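Ticket 1280: Wrist streams out of step in pick-and-place set
Project: Pernwood tabletop
Opened by: Juniper Zamora
Priority: Normal
Status: Resolved, one follow-up open

Problem

The checker rejected 15 episodes out of the last batch of 200. Each one fails with the same message, "wrist stream offset over limit." The joint log looks fine in all of them. When I play an episode back, the gripper closes in the joint log before it closes in the wrist video. The delay is small at the start of an episode and grows toward the end.

Expected: both wrist streams stay lined up with the joint log for the whole episode.

Setup

Arms clamped to the rail around the black table, black curtain behind. One wrist camera per arm. Recording with Horetti, upload and checks through Zalis. Episodes are driven by hand, one operator at a time. Objects change between tasks but the table and the rail positions do not.

Log

1. Restarted the recorder and ran a short test episode. Passed. Ran a long one. Failed in the same way, so a restart does not clear it.

2. Swapped the wrist camera cables between two arms. The fault stayed with the port and did not follow the cable. Put the cables back.

3. Checked free space on the recording machine. Plenty left. Moved the scratch folder to the second drive anyway. No change.

4. Looked at the timestamps. The recorder was stamping each wrist image when it was written to disk, and the joint log is stamped when it is read. Under load the write queue backs up and the gap grows. That matches the growing delay.

5. Found the setting. After the last Horetti update the "stamp on capture" option had gone back to off. Turned it on and saved it to the shared profile — the local profile gets overwritten at login.

6. Ran a long episode with everything streaming. Offset stayed flat from start to finish. Ran three more with the other operator account. Same result.

7. Asked the Castellanos desk if the rejected episodes can be repaired. Answer: no, the capture times were never stored. They have to be recorded again.

What to do if you see this message

Open the recorder profile and look at "stamp on capture." If it is off, turn it on, save to shared, and log out and in again. Do not delete the rejected episodes. Move them to the hold folder and put the ticket number in the note field. Do not trim them to get them past the checker either. A trimmed episode passes, but the actions are still late against the video, and the model will learn the delay.

Also check that the queue length in the recorder window stays under 2000 during a long episode. Higher than that, stop and tell me.

Remaining

The 15 episodes are to be recorded again under the same task names. The other 185 passed with the option off, so I want a second look at the longer ones before they go into training. That part is the follow-up and stays open until January.

Closed by J. Zamora, 21 December 2019

Attachments (2) 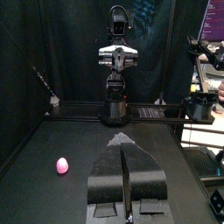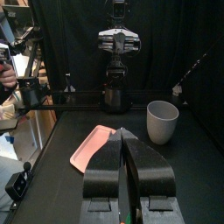
Wrist camera views, pink egg-shaped object in the first, light gray cup and pink tray in the second.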